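**Ticket 1649: Vodow race registration, wrong start wave assigned**
Opened: May 2026
Status: Resolved

Runners entered in both the Zesik Half Marathon and the Rusteck Marathon reported that their bib confirmation listed Wave 4. Their qualifying times place them in Wave 2. The race office confirmed 84 affected entries.

The registration desk first asked runners to log out and reopen their confirmation page. The wave did not change. A new confirmation email was then issued to one test entry, with the same result.

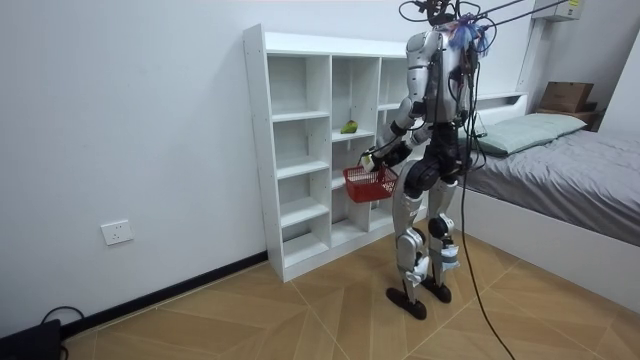

Further review showed that the import from Tsoukalas Timing had left the finish time field blank for any runner with two entries on one account. The system places a blank time in the last wave.

The timing file was imported again with the account match turned off. All affected entries now show Wave 2. Bib numbers are unchanged. Runners who printed the earlier confirmation should print it again before packet pickup.

Deferred entries were not checked under this ticket.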